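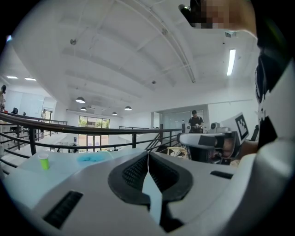

Threads > Work and jobs > Saved thread

Home Latest Topics Search Log in

Right, a few of you asked what I do all day now that I'm "in robots", so here goes. Thread, probably a long one, I've got a cup of tea and the evening to myself.

Background for newer followers: I was on the packing benches at Ollora in Savholm for years. Hampers, gift boxes, tea sets, the fiddly stuff that comes with tissue paper and always gets returned if the ribbon's wonky. Last November they told us an arm called a Benix was coming for the two easiest lines.

You can imagine how that went down in the canteen. Half of us went very quiet and the other half started working out their redundancy on the back of a rota.

What they said next was that somebody had to show the thing how to pack, and would any of us like to be that somebody. Same hourly rate, no nights. I put my hand up mostly for the no nights (sorry if you were hoping for something nobler).

So the job is this. You take a gripper in each hand, trigger under your fingers, two rubbery pads at the front that close like a beak. Then you do whatever the task is with those instead of your own hands. Pick up the cup, put down the cup. Fold the cloth. Again. Again. AGAIN.

The grippers have those blocky black and white squares attached, like a QR code that's been drawn by a toddler. They're how the system knows where your hands are. Lesson one on my first morning was don't put your sleeve over the squares. Lesson two was don't put your sleeve over the squares, from a different person.

A full shift is 200 goes at a task. Sounds like nothing! I used to do far more boxes than that before lunch. But a box you can pack while thinking about your tea, and with this you really can't, because if you dither then you've just taught it to dither.

My first week I had a habit of tapping the cup on the table before letting go. No idea I did it. Must have done it on the benches for years. The engineer played some back to me and there it was, tap, every single time, and I was mortified. They kept a few of those in by mistake and yes, the Benix taps. I'm a bit proud.

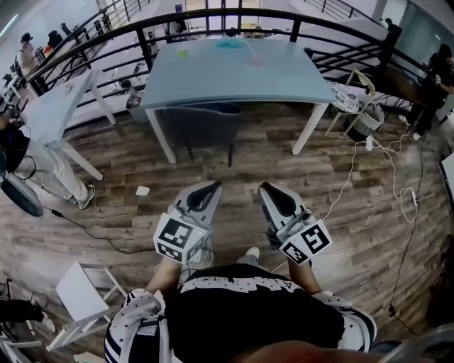

Wrists, then, which is what everybody asks about once they've had a go. Yes, they ache. The grippers aren't heavy for five minutes but they're heavy by three o'clock, and you end up holding your elbows in like a T. rex. We asked for proper breaks and got them, ten minutes off in every hour, and they're on the rota now so you don't have to beg.

Cables are my other moan. We've asked for them to be clipped down and it's "on the list". If you've worked anywhere with a list you'll know how I feel about the list.

What's changed for the better: people ask me things. In all my time on the benches not one person from upstairs wanted to know how I get tissue paper to sit flat. Now there's somebody with a laptop going "hang on, why did you turn it that way?" and I have to stop and work out why. I usually do know, as it happens. It's just never been in words before.

What's changed for the worse, and I do want to be fair about this: I miss the benches. We used to talk all shift. Radio on, somebody's birthday, somebody's dreadful date. With this you're concentrating, and a lot of the day goes by with everyone looking down at whatever's in their hands.

And the bit I get asked in DMs. Has anyone lost their job? We were told no compulsory redundancies and so far that's held. But 3 people left over the winter and none of them have been replaced, so you can do your own sums there. The agency shifts at Christmas were well down too, and those were real wages for real people round here.

I did ask the boss straight out what happens to us once it's learned everything. The answer was that there's always another task. Next up is the Bélanger order, which is glassware in little divided boxes, and they reckon we'll need 800 good recordings before the arm gets anywhere near a real glass. So that's me sorted till the summer at least. After that, who knows.

My own running total as of today (May 3, 2022, writing it down so I can be smug later) is 1581 that passed the check. We don't talk about the ones that didn't. A whole afternoon went in the bin once over one setting, and there was language.

Somebody in the replies wants to know if I feel like I'm training my replacement. Some days, yeah. Other days I watch it have seven tries at a folded napkin and go home feeling very secure.

Oh, and to whoever asked if you need qualifications: no. Steady hands, patience, and being able to do something the same way twice. Bench packers are brilliant at it. The new starters who've come straight from college are much quicker with the software and hopeless with a cloth, bless them. They're getting there.

If your place is bringing something like this in, get your breaks in writing at the start, and ask what grade the new job is on. We didn't ask about the grade. It's still down as "packing operative", and I've got a meeting about that next week, so wish me luck.

Will do another one on the glassware when we start. Muting this for a bit now, the tea's gone cold.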